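Two-arm demo at an open day: fixed objects or a fresh layout each run?
Remzi Kozan
We have an open day at Haselberg in November and will be showing a two-arm tabletop cell. Visitors come through in groups, and each group gets a slot of a few minutes. Should the objects go back to marked positions after every run, or can they be placed freely? Last year we placed them freely and lost two slots to failed grasps. Speed is capped at 500 mm/s.

Güven Canpolat
Marked positions. Tape on the table, done. Also lower the speed, 500 is too much with people close by.

Atieno Lema
It depends on what drives the arms. If you replay recorded paths, you need marks, and a box that has slid a little will be missed. If the policy works from the wrist cameras, some variation is fine, but keep it within what you trained on.
At the Mesport open day we ran a cake table on a yellow mat. The mat gave a plain background and stopped light objects sliding. Three points from that day:
Put the small box flat between the grippers, where both arms can reach it.
Keep the thin sticks to one side – a few spares in a clear tray save time between groups.
Tie the wrist cables back, but leave slack for the last joint. 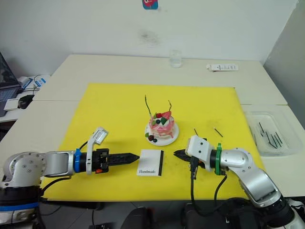 We reset by hand with both arms paused and the enable switch released. With one person on the reset and another talking to the group, we kept to the timetable until the Wednesday afternoon session, when a camera dropped out and had to be restarted.

Nurhan Bozkurt
Same as Atieno. Check the lighting at the hour of the visit too, ours changed after 3.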